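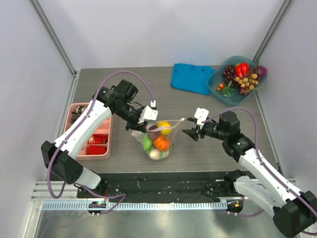

Figure 1. The two-arm cell with the clear bag between the grippers. The tray of artificial fruit and the folded blue cloth are towards the back.

Two hands on one bag: learning to unpack produce with a pair of arms

Project report, Walid Sfeir
Code name on the lab server: Plokirham

1. What I set out to do

Taking a plum out of an open tray is a fairly easy job for a robot arm these days. Taking the same plum out of a floppy plastic bag is a different business, and I have spent most of this year finding out how different. The bag sags, it folds over the fruit, it shines under the lights, and when one finger catches the edge the whole thing slides along the table. I loved nearly every minute of it.

My question was a narrow one. If a policy is trained from human demonstrations, does it help to show it one arm holding the bag while the other reaches in? Or can a single arm learn to manage if it simply gets more practice? Earlier student work in our group (the Umidia report) had tried the single arm version with a stiff paper bag and did rather well, so I honestly could not guess which way it would go with thin plastic.

2. The cell

Both arms stand on the long black plate at the front and reach inwards, so the grippers can meet over the middle of the table. The walls are plain, which I was very glad of once I started looking at the camera recordings. I kept other things on the table on purpose: the pink organiser to the left, the blue cloth, the tray. An early policy trained on a bare table went to pieces as soon as I put a cloth down, and I did not want to repeat that.

All the produce is artificial. Real fruit would be a nicer test, but it bruises, and the weights change over a long week. Clear plastic was a deliberate choice too. The policy can see the yellow fruit or the pumpkin through it, and I wanted to know whether it would try to grab straight through the side. (It did. Often.)

3. Collecting demonstrations

I recorded 368 demonstrations by teleoperation, in sessions of about an hour with a break in the middle. In each one the operator opens the bag with one arm, steadies it, takes out a single item with the other and puts it in the tray. Which arm holds and which arm reaches was swapped between sessions.

I threw out 73 of these before training. Most were ones where the bag had been dragged so far that the operator had to start again, and a few were plain recording faults, when the camera stream froze and the arm data carried on. It hurt to lose them, but a first run with everything left in gave a policy that dragged the bag around as if that were the point of the exercise.

The most useful change came in January, when I began to move the bag a little and turn it before every demonstration. Until then I had been putting it back in the same place without noticing.

4. Results

Each policy had the same set of 58 trials. A trial counted as a success if one item ended up in the tray and the bag stayed on the table. The two-arm policy succeeded in 41 of them and the single arm policy in 19. I had expected a gap, but nothing like that size!

Watching the failures back was at least as interesting as the totals. The single arm mostly failed at the start, pushing the opening shut as it came down. The two-arm policy failed later, usually by letting go with the holding hand too early, so that the plastic dropped over the other gripper. Large ribbed things like the pumpkin were hard for both. Small round things came out well once the opening was wide enough.

5. What I would do next

The holding hand needs a sense of how hard it is pulling. At the moment it only has the camera pictures and its own joint positions, and thin plastic gives very little away until it slips. I would also like to try a bag that is not see-through — my guess is that the policy would grab through the side far less, but search for much longer.

The Skovar training scripts worked without changes apart from the image cropping, and my version of that is in the project folder with the trial sheets. Anyone carrying on should read the notes on gripper calibration first. They cost me two weeks.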